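Table Clearing in a Small Shared Kitchen
Project report, Group 6
Beatrice Mfaume, Yaneth Palomino
7 October 2020

3. Method

The study measured how long it takes to clear and wipe a breakfast table when the order of the steps is changed. All trials were run at one table in the Trostau kitchen. Two orders were compared: food first, then wiping; and wiping around the food, with plates moved last. Each order was repeated until we had 206 timed steps in total. Steps under one second were merged with the step before.

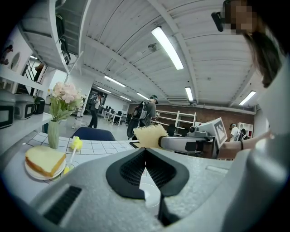
Wiping was the least consistent step. Times depended on how many items the sponge had to go around, and the vase was the main obstacle in the Yazdani layout. The layout kept a plate with a thick slice of toast near the front edge of the table, the vase of artificial flowers behind it, and a small brush with a yellow sponge head to the right of the plate. The yellow sponge was used on open areas and the brush close to the plate rim.

3.1 Handling of food items

Small items were timed separately from bread. A step began at first contact and ended at release – time spent reaching was left out. The median for small items was 44 tenths of a second. 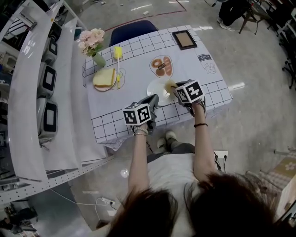 Figure 2. Small pale yellow food item on the round white plate; toast on the smaller plate.

The printed tablecloth made it harder to judge from the recordings when a plate had been set down. Six steps were discarded for this reason. A plain cloth should be used in any repeat of the July trials.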